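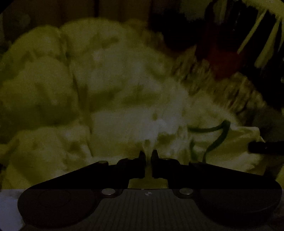 How should a large piece of soft fabric be stored between uses?
Clean, fully dry, loosely folded or rolled, in a container that lets air through, and refolded along different lines from time to time.

Last updated: April

The long fold

Most households own more cloth than they realise. Sheets, throws, curtains taken down for the summer, a bedspread inherited and never used, dress lengths bought for a project that was put off. The greater part of it spends the greater part of its life in a cupboard, and cupboards do more damage than wear does.

Macarena Ledesma has run the textile store at Navarrete for long enough to have replaced its shelving twice. The building was a seed warehouse. It now holds 1,478 pieces of household cloth, nearly all of them ordinary: tablecloths, quilts, blankets, bolster covers, several shelves of plain cotton sheeting. Few would fetch much at a sale. The collection exists to show how domestic fabric ages, and the ageing is recorded on a card attached to each piece.

The cards have a column for creases. It is the fullest column on most of them.

What a crease is

A crease begins as a bend in the yarn. Fibres on the outside of the bend are stretched and those on the inside are compressed. In a fresh fold the strain is small and most of it relaxes when the cloth is opened out. Under load, over months, the fibres settle into the bent shape. Moisture speeds this up, particularly in cotton and linen, where water loosens the bonds inside the fibre and lets them form again in the new position. Ironing uses the same mechanism on purpose.

A sharp fold at the bottom of a heavy stack therefore has everything it needs to become permanent: weight from above, some damp in the air, and time. Dust gathers along the ridge, light reaches it first, and the dye there fades ahead of the rest. On yellow cloth the change often shows as a brownish line, which owners tend to take for a stain and try to wash out. Washing removes the dust. The faded dye stays faded, and rubbing weakens a yarn that was already bent.

A heap of crumpled cloth, by comparison, does less harm than its appearance suggests. The folds are rounded, they fall at random, and the load is light. Ledesma would not store anything that way for a season, but she sees no reason to worry about a throw left bundled on a bed for a week. The objection to a heap is mainly that air moves poorly through the middle of it, so any damp stays put.

Folding

The method used at Navarrete needs a clear table and, for anything wider than a single sheet, a second person. Spread the cloth and smooth it outwards from the middle with flat hands. Fold in thirds. Halves put a fold down the exact centre, where a tablecloth or bedspread shows it most. Place a sausage of crumpled acid-free tissue inside every fold, as thick as a wrist for heavy fabric and a little thinner for light. The tissue keeps the bend wide. Fold in thirds again the other way, with more tissue.

The finished parcel is bulky. A double bedspread folded like this takes up close to twice the shelf space of one pressed flat, and this is the usual reason people stop doing it.

Refolding is done on a Tuesday at Navarrete, one bay at a time. Each piece is opened, looked over on both sides, and folded again with the lines moved a hand's width from where they were. The date goes on the card. At home, a pencilled list inside the cupboard door does the same job.

Rolling

Flat pieces without lining or padding are better rolled. The store uses cardboard tubes wrapped in a barrier film and then in tissue, with the cloth rolled right side out and covered in washed calico. Tubes should be longer than the cloth is wide. A tube that is too short leaves two soft ends, which droop and crease.

Quilts and lined curtains do not roll well. The inner layer travels a shorter distance than the outer one, and the surplus bunches into small ridges across the width. These are harder to remove than a fold.

Containers

Three were compared over one winter: a lidded plastic box, a cotton bag, and the Tirnetti chest, a slatted beech box with a cloth liner. Each held the same weight of plain cotton sheeting. The plastic box kept dust out completely. It also kept in whatever moisture went in with the cloth, and the sheeting came out with a slight mustiness. The bag breathed well but gave no support, and everything slumped to the bottom. The chest performed best on both counts and costs far more than either.

A drawer lined with washed cotton comes close to the chest for very little money. Bare wood should not touch the cloth, as it gives off acids that yellow pale fabric over the years.

For labels, the store stitches on a short length of Semix tape with four loose stitches at a corner. Pins rust. Adhesive labels leave a residue that attracts dirt.

Lifting and handling

Cloth tears most often while it is being picked up. A pinch at one point puts the whole weight of the piece on a few yarns, and a wet cotton blanket can weigh several times what it does dry. Slide both forearms underneath and lift the bundle as a unit. For larger pieces, pass a clean sheet below and carry it by the sheet.

Rings and watches come off first. Hands should be washed and dried. Gloves are not used at Navarrete for ordinary cloth, as they dull the sense of touch and catch on loose threads.

Old creases can sometimes be eased. Lay the cloth flat in a room with steady, moderate humidity, cover it with a clean sheet, and leave it for a few days. Small glass weights along the ridge help. The Kekov board, a padded panel with a damp felt layer under a breathable membrane, speeds up the process, though the store keeps it for plain undyed cotton until more dyes have been tested on it. A steam iron is quicker than either and sets any dirt still in the fold.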